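Open day at Tomgate: a thread

Print | E-mail

December 5, 2022

1/ OK so I finally made it to the Tomgate open day and I have to tell you guys about the robot arms, I was in there way longer than I planned!!
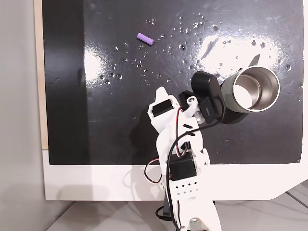
2/ I'd signed up back in September for the 3 pm slot (the morning was full already) and Ngọc Chu was running the demo table. She let us ask anything. A kid next to me asked if it could do homework. Not yet, sorry buddy.

3/ The small arms are my favorite. White 3D-printed parts, black servos, cables looping all over the place. You can see how the whole thing goes together, and I love that. The big shiny ones behind glass don't do it for me.

4/ Ngọc says picking up a shiny metal cup is way harder than it sounds, what with all the glare and reflections. I asked if a plain matte cup would be easier and she said oh yeah, by a lot (she has opinions about cups).

5/ Then Vy Trình from Esovard gave a talk on teaching arms by showing them the same job again and again. 100 tries before lunch is a normal morning for her team. I get cranky after 20 of anything.

6/ She also brought Rover, the little cart that carries parts between benches. It said "excuse me" to my backpack. I said excuse me back.

7/ Snacks were from Vương, the bakery across the street. Get the sesame ones if you go, they went fast.

8/ Somebody asked if they take students. Yes! You have to be 18 for the evening workshop, and the sign-up sheet is at the front desk. I put my name down, so expect more of these posts, haha

Print | E-mail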